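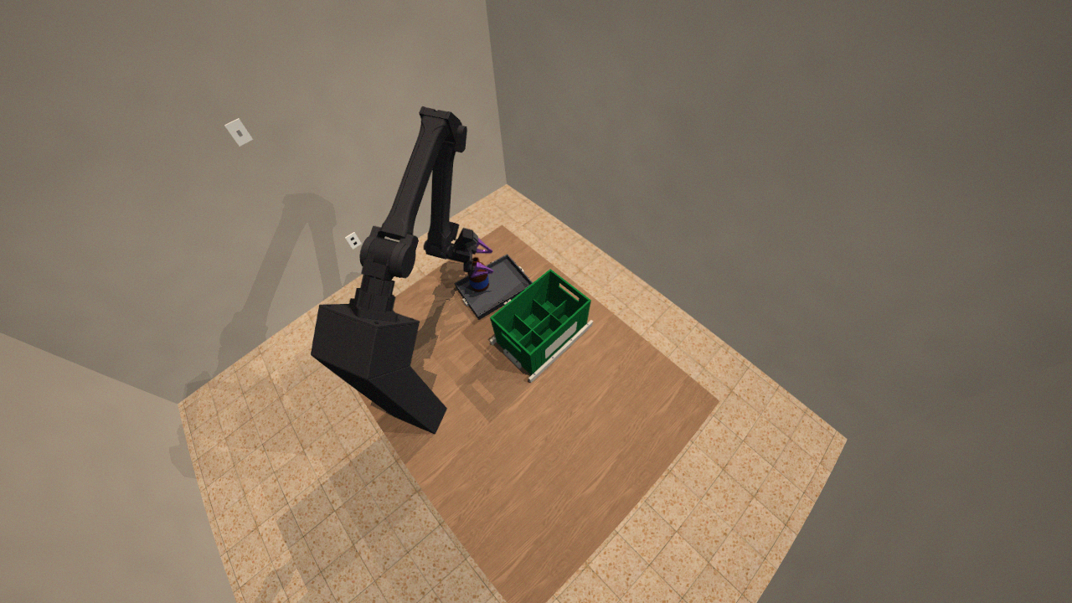 Standards » Working Groups » Cell Safety » Minutes

Lallen Cell Safety Working Group
May 12, 2025

Present: C. Costigan (chair), H. Verschueren, F. Mahuika
Apologies: M. Lebrun

1. Draft rule 37, gripper clearance. Wording agreed – arm to hold at the pick point until the tray position is confirmed. Carried.

2. Simulation before live trials. Verschueren asked that crate layouts be modelled first. Deferred to Katene.

3. Fault log format. Mahuika to circulate.

Last updated: 2 days ago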